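How Do You Pick a Hand for a Robot?

Have you ever tried to pick up a grape while wearing big winter mittens? It's a wobbly, squishy business, and you probably took the mittens off after a minute or so. Robots have the same kind of trouble. A robot arm can be strong and quick and clever, but if the hand on the end of it is wrong for the job, the grape ends up on the floor!

People who build robots call that hand a gripper, and there are lots of kinds. Some have soft rubbery fingers that curl around things, a bit like an octopus giving a hug. Some use a suction cup, like the one that holds a hook on your bathroom wall. And some have two flat fingers that slide toward each other and squeeze, just as your thumb and finger do when you pick up a cookie. That last kind is called a parallel gripper, because the fingers stay side by side as they open and close.

At a small workshop in Litville, Gaetano Villa and Farhad Fallahi spend most of September comparing grippers, and they do a great deal of it on a computer before anyone picks up a screwdriver. They build a pretend room, put a pretend robot in it, and look at what the robot would see. This is called a simulation (say it slowly: sim-you-LAY-shun). It works a lot like a video game, except that the player is trying to find out which hand is best.

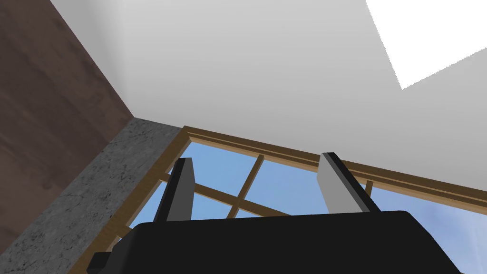 Why don't they just use a real robot?
Real robots are slow to set up, and they can get bumped and broken. In a simulation you can drop the same cup 300 times and never have to sweep up any pieces. You can also change the fingers in a few seconds, which would take most of a morning with real screws and real wires.

What are they looking for?
First of all, they want to know how wide the fingers open. A gripper that opens only a little way is lovely for pencils and hopeless for melons. Then there's the shape of the fingers. Flat ones are good at holding boxes and books, and round, slippery things like to roll right out of them, as you'll know if you have ever chased a marble across the kitchen.

They also check how much of the view the hand takes up. If the robot's camera rides along near its hand, the hand is always in the picture, the way you can see your own nose if you close one eye and look down. (Go on, try it!) With its fingers apart, this robot has a good big space to look through, and up beyond them there's a wooden window with blue sky in it.

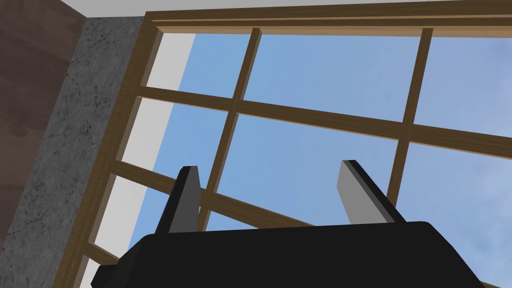

Try It Yourself

You can compare grippers at home with two rulers, a spoon, a pair of kitchen tongs and a helper. Put a sock, a block and a ball on the table. Now pick up each one using only the rulers, one in each hand, held flat and facing each other. Then do it all over again with the tongs, and again with the spoon, and write down which tool worked best for which thing.

Farhad's list in Litville has 97 objects on it, from a button to a loaf of bread, and so far the two-fingered gripper has managed almost 2 out of every 3. The button is still giving it trouble. If your rulers can pick up a button, you're doing very well indeed, and you should show somebody at dinner.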